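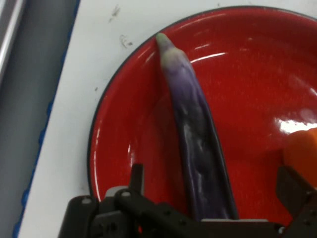 Fig. 1. Eggplant on a red plate.

Salt and Eggplant: Does Salting First Cut Down on Oil?
Final report, Intro Food Science, section 4
Teresa Ó Dubhghaill
2/17/20

Why this topic

Every cookbook at my house says to salt eggplant before frying. My grandmother's says it takes out the bitterness, the newer ones say bitterness got bred out and the salt is for oil. They can't both be the main reason. I wanted to test the oil part because you can weigh oil. Bitterness needs a taste panel and I didn't have time to get one together.

Background

Eggplant flesh is spongy, lots of air pockets between the cells. Heat makes the cells give up, air goes out, oil goes in. Salt on the surface pulls water out by osmosis and the flesh slumps, so fewer open pockets. That's the theory anyway. A second idea is that the salted slices have water sitting in the outer layer and the steam keeps oil out while it fries. I could not separate these two with my setup.

Method

Slices from the middle of the eggplant only, ends thrown out. Skin left on. I trimmed each slice to 34 g before treatment, which was a pain. Three groups:

A — no treatment, straight in the pan
B — salted both sides, left on a rack, rinsed, patted dry
C — microwaved on paper towels, no salt

Same skillet each time, medium heat, 4 minutes a side. Oil was the Ondero sunflower from the store on my street. I weighed the oil bottle before and after, and wieghed what was left in the pan by wiping with a paper towel of known weight. Scale is a Gevska kitchen scale, reads to 1 g. Not great for this. More on that below.

Results

Group A used the most oil, total 118 g for the whole group. Group B used 110 g. Group C was clearly the lowest but I lost the exact total — spilled on the notebook page, and I didn't want to guess a number. The slices in C also came out flatter and kind of leathery.

So salting helped a little. Less than the cookbooks make it sound. The gap between A and B could be mostly scale error, since every slice had its own rounding on top of the paper towel thing.

Problems

Scale too coarse. Should of borrowed the one from the chem room.
Pan temperature. I was going by the stove dial, no thermometer. The later batches probably went into a hotter pan.
Rinsing. Group B slices may have picked some water back up, even patted dry. Didn't re-weigh after rinsing, which I should have.
Eggplants came from two stores, the Wovadier market and then the supermarket when the market ran out. Possibly different ages. Older ones are supposed to be more spongy and seedy.

What I would do next

Repeat in June when there's local eggplant, all from one grower. Use a better scale. Add a group that gets salted and NOT rinsed. Also try pressing with a weight, my lab partner Szűcs thinks pressing does most of the work and the salt is just flavor. Worth checking — it would be an easy extra group.

Sources

Class handouts units 2 and 3, own notes, grandmother's cookbook (no cover, can't give title)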